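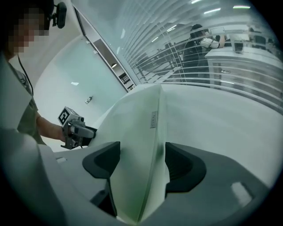 White walls ask very little of a person. Photo: Marlies Gruber

One Box on the Table

My mother kept a dining table for 38 years and I doubt I saw the whole top of it more than twice. There was always the mail, and the mending, and a dish of something waiting for a lid, and we ate our suppers in the clearing that was left over. I loved that table. I also grew up to be a person who can't sort a drawer without first moving a pile to make room for the pile I mean to sort, and I have come around, slowly and with a good deal of grumbling, to the view that a table used for sorting ought to hold a single box at a time.

I mean this quite strictly. You bring one box over, you deal with it, and it goes back to its shelf before the next one gets up. My neighbors in Mirkside think this is fussy. One of them told me she has four going at once and finds it sociable, like having several pots on the stove. Well, I've seen her hall closet, and I'm fond of her, and I'll leave it there.

The table should be by a window, too. I feel more strongly about this every winter. People will put up with any kind of gloom for sorting, as if old papers and buttons didn't deserve daylight, and then they wonder why the navy thread ended up with the black. Blinds are fine. I like blinds – they take the glare off a white table and still let you know there's an outdoors to go to afterward.

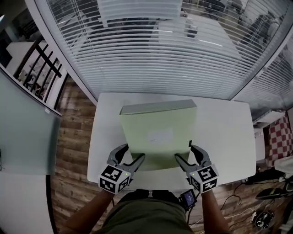 Pale green, stood up on a long edge, with the blinds behind it.

Now, about color. The shops want us to have boxes with ferns on them, or sayings, and I was given a set of those once and grew tired of being told to gather my moments. A pale green box suits me better. It's quiet against white, but you can still find it when you've put your glasses down somewhere foolish. Put a small label on the front and write on it what's in there. "Misc." doesn't count, and neither does "Hubmann," which I wrote on a box years ago and have never been able to explain to myself.

I'd also like to say a word for turning a box around before you open it. Stand it up, lay it flat, set it cornerwise on the table if you like.
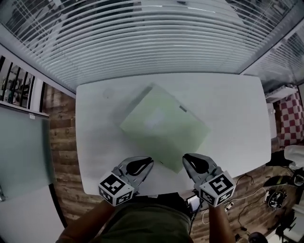

It sounds like dawdling, and it partly is, but I find I make kinder decisions when I haven't gone straight for the lid. I once gave away 60 sewing patterns in a single brisk afternoon and I've missed a certain raglan sleeve ever since.

My mother would have laughed at all this and then set a casserole down right in the middle of it. She may have had a point about the company a crowded table keeps. I still want my one box, my window, and both hands free for the thing I'm doing, and supper can be on our laps tonight.

Recent columns
In defense of the checkered dish towel
Why I still darn, by a former Denier customer
What to do with a drawer of keys
Letters: readers on the Stilatico shelf
Mirkside in July: a porch diary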